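Ticket: glass display table, Kuson stand
Opened: Thursday, April 5, 2018
Reported by: Kidus Zeleke
Assigned to: Ferenc Pálfi

Fault: top rocks when pressed at the rounded end.

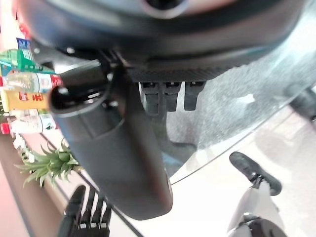 The glass comes from Takács and the base from Jondero, so both have been sent the fault. Check the curved edge for chips first; the speckled surface shows through it, so use a torch from the side.

Update, FP: 2 pads replaced. Still rocks.
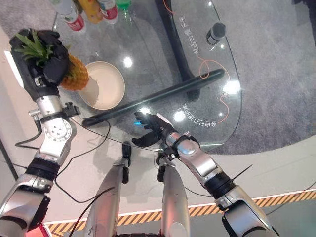
Base bolts next. Clear the top before lifting the glass. Allow 3 hours for the adhesive.

Update, KZ: bolts tightened, adhesive on.

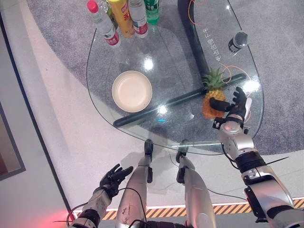 Retest tomorrow with the plate left in place. Status: open.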